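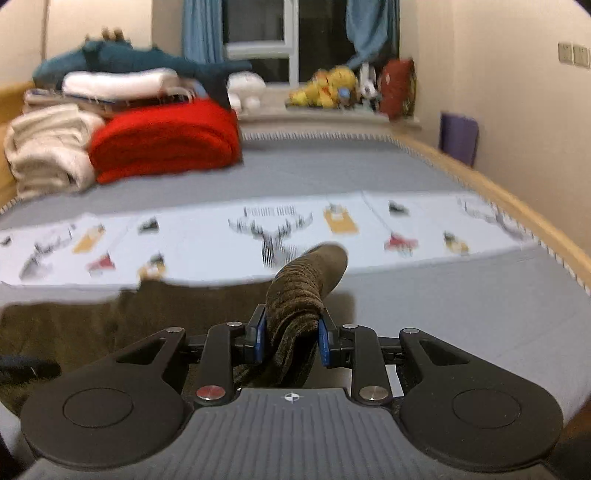
Selon Stavros Koutsoukos, en commentaire du billet précédent, plier une serviette est réglé depuis longtemps et le reste suivra dans l'année. Je ne partage pas ce calendrier.

Une serviette est un rectangle. Une chaussette en chenille n'a pas de géométrie stable : saisie par le bas, elle garde son bout roulé ou le perd selon la pression. Sur une couverture du même brun olive, la segmentation par couleur ne donne rien et il faut se rabattre sur la texture.

Mes relevés de mars avec le planificateur Clunik : 1167 essais de saisie sur textile souple, 70 % de prises correctes, 6 secondes par prise. L'appariement n'est pas compté. Le rangement non plus.

À 4 prises par paire, reprises comprises, la main reste plus rapide. Je referai la mesure avec des doigts plus étroits, sur le même lot de linge.

13/12/2022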